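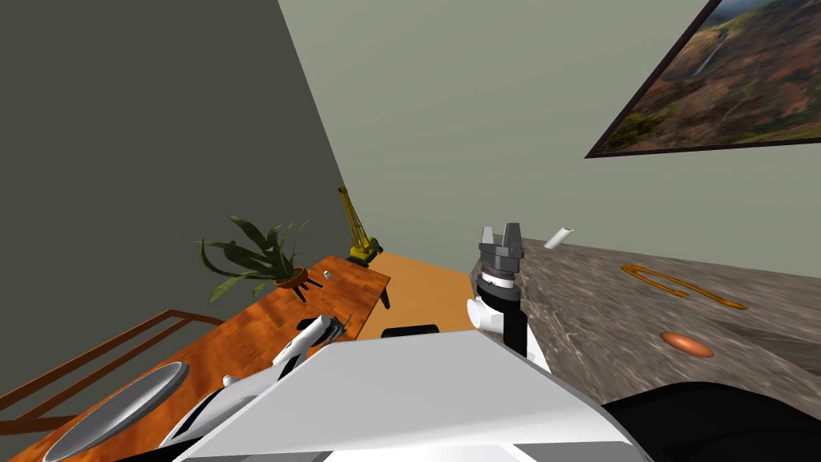

One of the simulated rooms used in the Emis tests, with the two-armed robot between a table and a countertop.

Lornden opened its robotics lab to visitors on May 24, 2026, and I spent the afternoon there with a group made up mostly of engineering students. The lab works on teaching two-armed robots to handle household objects. Nearly all of the training happens in simulation, and the tour was built around that.

Mayu Kaneko met us at the door and took us to a row of monitors. The project is called Emis. Its method is to change the room every time the robot practices: wall color, floor, furniture, the grain of the table, the clutter on it. In the room she had open, a potted plant and a large gray plate shared the table, and a toy-like yellow crane stood past its far corner. Kaneko said the objects are drawn from a shared library and nobody picks them by hand. The odd pairings are left in.

The question behind the work is how many rooms are enough. Girish Thakur ran the comparison in February. One policy was trained in 7 rooms and another in 956, with the same number of practice attempts for each. Both were then tested in rooms neither had seen. The first did well when the new room had similar colors and fell apart when the table surface changed. The second was slower to learn but held up much better. Thakur showed the two curves on one chart and took questions on it for a good 20 minutes.

A student asked if more rooms would keep helping. Thakur said they went up to 1,073 and saw almost no further gain. He thinks the limit now is the variety of the objects – the rooms have stopped being the problem.

Bimla Goel covered the part I had come for, the move to hardware. Her team runs the trained policy on a real robot with no extra practice. Grasping carries over fairly well. Handing an object from one arm to the other does not, and she blamed the way contact between fingers and object is modeled. They are trying 2 fixes and she would not say which one she prefers.

The live demo was short. The robot picked up a cup on the second try and set it on a shelf. A spoon took longer and the session ended before it got there.

Visits are free but have to be booked ahead. Parking is behind the building, and the entrance is on the side facing the loading dock.

Filed under: Lab Visits, Robotics, Simulation

Contact | © 2026 Flulline | Back to top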